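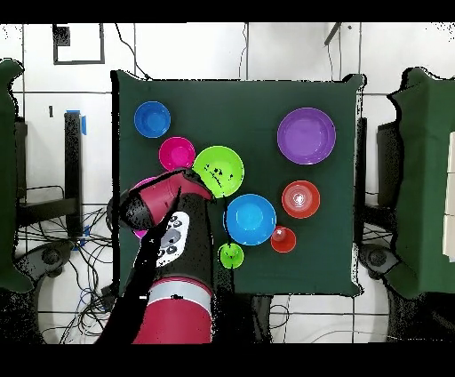 Como tirar manchas de molho de tomate de pratos e taças de plástico

Toda a gente tem isto em casa. Loiça de plástico colorida, das festas, dos miúdos, do campismo. Vai ao armário com um fundo alaranjado e lá fica até ao verão seguinte. Vamos despachar isto.

O que precisa
Bicarbonato de sódio
Detergente da loiça normal
Vinagre branco
Esponja macia (a verde que arranha, não)
Uma bacia onde caibam 2000 ml de água

Passo 1. Tirar a gordura primeiro
Água morna, detergente, esponja. Esfregar bem as bordas e os cantos. O tomate agarra-se com a gordura, se saltar este passo a pasta não faz nada. Enxaguar.

Passo 2. Fazer a pasta
3 colheres de sopa de bicarbonato, uma de água. Tem de ficar grossa, tipo pasta de dentes. Muito líquida? Mais bicarbonato.

Passo 3. Espalhar e esperar
Camada generosa só em cima da mancha. 26 minutos no temporizador — eu ponho isto e vou estender roupa. Depois esfregar em círculos, sem força, e passar por água.

Passo 4. Se ainda houver cor
Na bacia, 1000 ml de água e a mesma medida de vinagre. Loiça mergulhada a noite toda. De manhã lavar outra vez com detergente, senão fica o cheiro. Nunca juntar lixívia ao vinagre, liberta um gás perigoso.

Passo 5. Sol
Pratos brancos ou claros: uma tarde na varanda, virados para cima. Resulta muito bem em junho. Os de cor forte ficam à sombra, o sol come a cor.

Riscos
Mancha dentro de um risco de faca já não sai. Peça muito riscada, reformar — serve para pôr debaixo dos vasos.

Para a próxima
Passar por água fria logo a seguir a comer. Um fio de azeite no fundo da taça antes do molho também ajuda. E nada de aquecer molho no microondas dentro do plástico, é aí que a mancha entra a serio.

Truque do azeite enviado pelo leitor Prodromos Makris, obrigado! Dúvidas nos comentários, respondo quando consiguir.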